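Grovby Manipulation Course: Project Gallery

Student project, simulation track. Team: Haris Kadrić, Svenja Reisinger, Kheri Tanui. Supervisor: Yakubu Olatunji.

The task is pick and place of rigid tableware with a parallel gripper. All work on this page was done in simulation. The team wrote the grasp planner and the contact logging; the arm model and renderer came with the course package. Scene files are kept in the Draduvari folder on the course server, one subfolder per run. Logs from before September use the old joint naming and will not load without the conversion script.

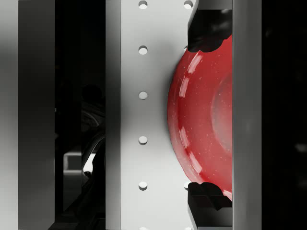 Run 752, close view at the gripper. Red object held between the upper and lower black pads, perforated plate behind.

Pad friction was set per run in the config file and was not randomized. The planner scores candidate grasps by the angle between the pad normal and the estimated surface normal, then rejects any that would bring the fingers into the table. Curved rims gave the most trouble in scoring, and Kadrić rewrote the normal estimate for version 2. Tanui maintains the contact log format. Reisinger's report covers the rejected grasps in section 2.

Open items: slip detection, smaller time step during closing, export to the Plonura viewer. Lab hours are Sunday afternoon. Questions on the scene files go to Theophilus Yakubu.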